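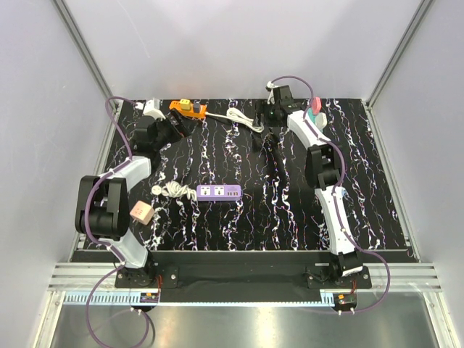

Skestomura two-arm bench: build FAQ

What can I clamp the arms to?
Any rigid rail along the front edge of the table. Ours are bolted to a black base rail, one mounting plate per arm. Check the bolts after the first 14 hours of running.

How should the cable be routed?
Outside the links, taped at intervals, with a free loop above the gripper. Leave enough slack for the wrist to turn fully in both directions. A tight cable shows up as position error before it fails.

Which power strips work for the plug task?
Use unpowered ones. Zdenka Yordanov's task file lists two strips, purple and orange. Other colors need a new config entry.
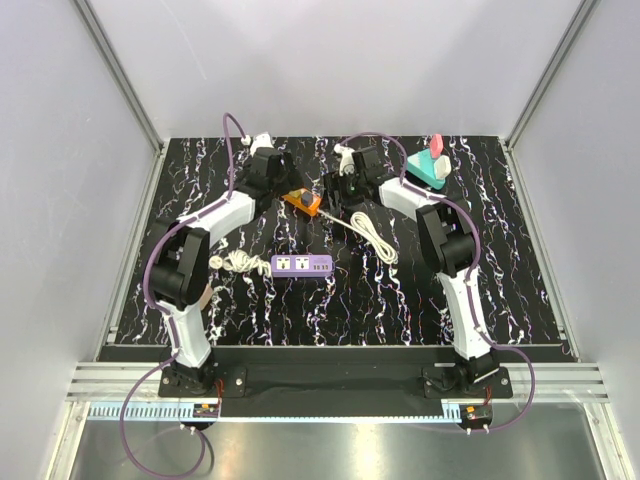

Both grippers closed on small white parts, orange box between them.

Why does one arm stop responding?
Usually a duplicate servo ID. Connect one arm at a time, rescan, and save. If the fault log shows code 2308, reseat the connector at the base board.

Do I need side walls?
No. Plain panels cut down on background changes, and Jitendra Nishad's notes in the Zismont folder give the cut list.

Can I run it unattended in the shared shop?
No. Stay within reach of the cutoff.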